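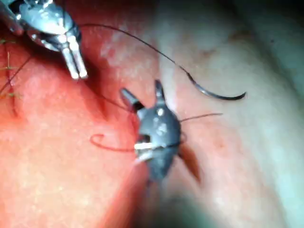 Materials for Medical Use, handout 4
Threads and sutures: strength, knots, absorption
15/11/2023

In September we spoke about fibers in general. Today we look at one small group of them, the threads which are used to close tissue. Please read this handout before the exercise, because the time in the lab is short.

1. Two ways to divide sutures

The first division is by what happens in the body. Absorbable sutures lose their strength and later disappear. Non-absorbable sutures stay, or they are taken out when the wound is closed.

The second division is by structure. A monofilament is one single strand. It passes through tissue easily, but it is stiff and it "remembers" the shape it had in the packet. A braided thread is softer and holds a knot better. Its disadvantage is that fluid, and with it bacteria, can travel between the strands.

2. Strength

Do not confuse the strength of the straight thread with the strength of the knotted thread. The knot is nearly always the weakest place. Stress is force divided by cross-section, so a thin thread can have a high stress under a quite small force.

Worked case: a thread of the Lornex series breaks at a stress of 635 MPa when straight and at 248 MPa when knotted. Divide the second by the first. The thread keeps 39 percent of its strength. Write this ratio in your table for every sample.

3. Loss of strength with time

Strength disappears much earlier than mass. A thread may still be visible in the tissue when it carries no load any more. In your drawing, please use two separate curves and mark the axes.

4. Exercise in the lab

Samples: Tirex (braided), Kamel (monofilament).
Free length between the clamps: 60 mm.
Pull each sample straight, then repeat with a square knot in the middle. If the thread slips in the clamp, the result is not valid and you repeat it.

Reports have at most 2 pages, graphs included. For the calculation of true stress see the Hudov script, chapter on tension tests.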